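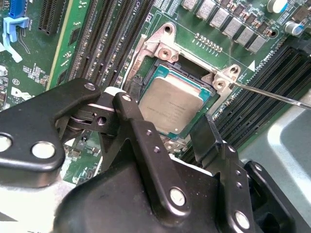
I went to the open day at the Kazmi repair center in Arville expecting to be sold something. Companies do not open their doors on a working afternoon so that strangers can eat their cookies. I was sold something, a little, and I have been trying to work out how much of it I should have bought.

Kazmi takes in used servers from offices and schools, fixes the ones worth fixing, and strips the rest for parts. The building is a former carpet warehouse near the Irnlow road. The center handled 2000 machines last year, according to the sheet they handed us at the door. Most of that work is done by people at benches with screwdrivers and wrist straps. One bench at the back has a robot arm, and that bench was the reason most of us had come.

The job on show was processor work on a Dell server board. Anyone who has done this by hand knows it is a bad job to rush. The chip sits in a socket with a great many very fine contacts under it. Bend a few of them and you may have thrown away the whole board. A metal bracket goes around the socket, the memory slots run close on both sides, and there is not much room for fingers. There is not much room for a gripper either.

The arm was slow. I want to say that first, as the people who write about these visits tend to leave it out. A technician at the next bench finished a full chip swap while the robot was still lining itself up. The software that runs it is called Rinar, and the staff said it had been through 613 practice attempts on boards that were already scrap. They did not give us a success rate. Two visitors asked for one, and both were told the figures were still being put together. I think a company that counts its attempts that carefully also knows how they came out, and I would have respected a bad number more than no number.

Still, I stayed at that bench for almost 80 minutes, far longer than I had planned. The loading dock tour left without me.

What held me was how much of the work is not the part you would guess. I had thought of it as picking up a chip and putting it down. The picking up is a small piece of it. Most of the time goes to getting to the chip: finding the screws, dealing with the bracket, keeping clear of the small parts soldered nearby. A person does all this without thinking and would have trouble writing it down. To get a machine to do it, somebody has to write it down, or show it so many times that it comes to the same thing.

That is where my opinion of the place went up. The staff who run the robot bench came off the ordinary benches. They know which steps go wrong, having gotten them wrong themselves. I have been to demonstrations where the presenter had plainly never done the job the machine was meant to take over, and the machine showed it.

My opinion went back down during the talk in the break room. We were told the robot would "free up" technicians for more interesting work. I asked what that work was. The answer was training, inspection and customer contact. Those are real jobs, but there are 8 technicians at Arville, and a shop that size does not need 8 inspectors. I do not say this to be sour. If the plan is that people will leave over time and not be replaced, say so. Adults can hear that. The technicians standing along the wall could certainly have heard it, and I suspect they had worked it out long before I did.

I would like to see more open days like this one, with a few changes. Put the failed boards on a table next to the good ones. Let a technician give the talk. Post the count of attempts along with the results, even if the results are poor. People in this town have seen plants come and go, and they can judge a machine for themselves if they are shown the whole of it.

Kazmi plans a second open day in June. I have put my name down, and I will be asking for the success rate again.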